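Ticket 153 – Renders export too dark after update
Product: Tosora desktop, Skilura plugin
Status: Waiting for customer

Customer wrote:
Since the update in November my exported pictures look darker than in the preview window. I have 74 files for one client and I must send them soon. I already restarted the computer and installed the Bura driver again. It did not help.

Support wrote:
Thank you for the details. Please tell us which colours look wrong with the default settings, before any correction in another program.

Customer wrote:
Teal is the colour I check first.

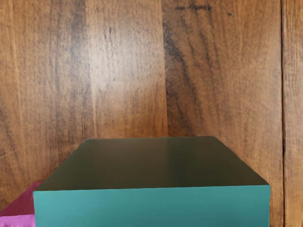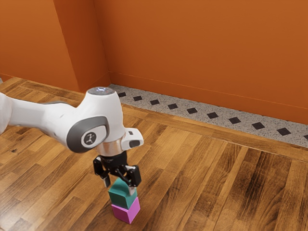

My screen is a Berrada, calibrated last month. On my colleague's laptop the files look the same, so I think it is not the screen.

Support wrote:
Please open Preferences, then Colour, and tell us which profile is written under Export. The update can change this field back to "System". If you see "System", choose "Same as preview", close the program and export one file again.

Customer wrote:
It was "System". I changed it and exported 12 files. Ten are good now – two are still dark, both from an older project.

Support wrote:
Older projects keep their own profile. Open Project Settings and clear the box "Use saved profile". Please write to us if it stays dark.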